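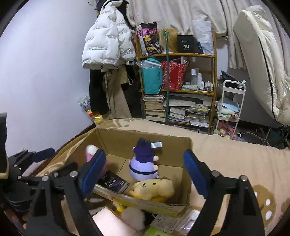 How to Send a Parcel Abroad Without Paying Too Much

November 22, 2021

When I moved to Studitz I had to learn how to send parcels to my family, and in the first year I made many expensive mistakes. I write down my way of doing it, maybe it is useful for somebody before the holidays.

1. Weigh first, choose the box after

Put all the things in a bag and weigh the bag on a kitchen or bathroom scale. At my post office the price goes up at 2,000 grams, and a heavy box can push you over this line. Once I paid the higher price for 16 grams. I took home one chocolate bar the next time.

2. Use an old box, but check it

You do not need to buy a new box. A food or shop box is fine if the bottom is strong and the corners are not soft. Press on each corner with your thumb. Old address labels and barcodes must be removed or covered with plain paper, otherwise the sorting machine can read the wrong one.
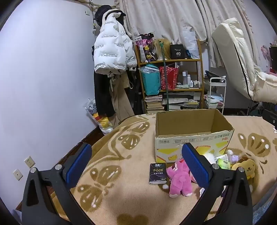

Open box with a printed front panel, on the bed.

3. Pack from heavy to light

Books and jars go at the bottom. Soft things like socks or scarves go on the sides – they fill the space and you pay nothing extra for paper. Close the box and shake it a little. If you hear something moving, open it and add more filling.

4. Tape it like the letter H

One long strip over the middle, then one strip over each side edge. Do the same on the bottom. I use the brown tape from Skadico, but any wide packing tape is good. String is not accepted at our counter in Sterkden Street.

5. Fill in the customs form

Write every item with its own value. "Gifts" is not enough, and my parcel came back in August for this reason. Write "cotton T-shirt, used" or "toy, new". Put a second copy of the address inside the box, in case the label comes off.

6. Compare the prices

The Tan courier office is cheaper than the post for small boxes, but slower. Ask also for the insurance. Mine covers up to 100 euros, and for a parcel with more value I pay the supplement.

Keep the receipt with the tracking number until the parcel is delivered.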